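Section 2: Getting Your Movie Night Account Ready

Okay, so you've got Vinside installed on the TV and it's sitting there asking who you are. I set this up for my own family before our first backyard movie night, and I wrote the steps down as I went.

1. Open Vinside and pick New Household. Type in a household name (ours is Geum, after the flower).

2. Add a profile for each person. Kids' profiles start out locked to family titles, and I'd leave them that way!

3. Go to Library, then Import, and choose your old Stondetti watchlist. It brings over 100 titles at a time, so if your list is long like mine you'll run the import again for the rest.

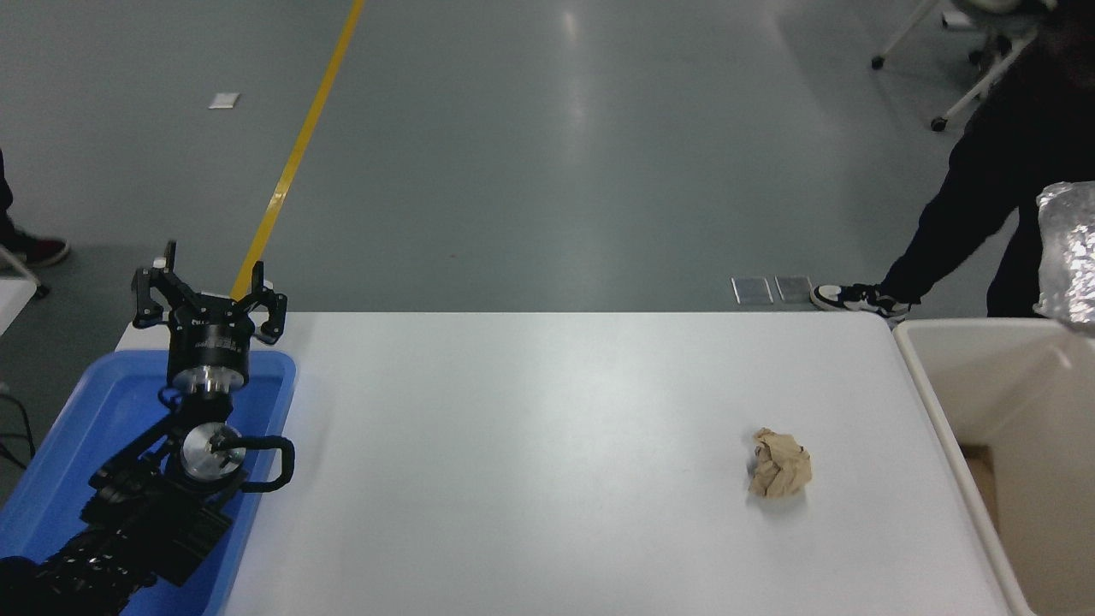
4. When the import is done, look through the Unmatched folder. Older TV specials and made-for-cable movies tend to land in there, and you'll have to search for those by title and match them by hand.

Note: Shows you were halfway through come over as unwatched. I lost my place in all of Prallwood, season 2, and had to hunt for the right episode - write yours down first.

5. Under Playback, set the pause between episodes. It goes up to 30 seconds, and I like the full 30 (somebody always wants popcorn).

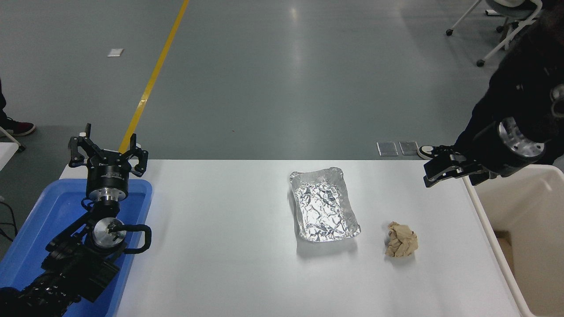 Foil tray and crumpled brown paper on the table.

Caution: Don't press Reset Household to fix a single profile. It wipes every watchlist in the house, and there's no undo. Use Edit Profile, then Clear History.

6. Press Save and go back to the home screen. Your rows should fill in with posters, and if they stay gray, sign out and back in.

Parental PINs are in Section 3.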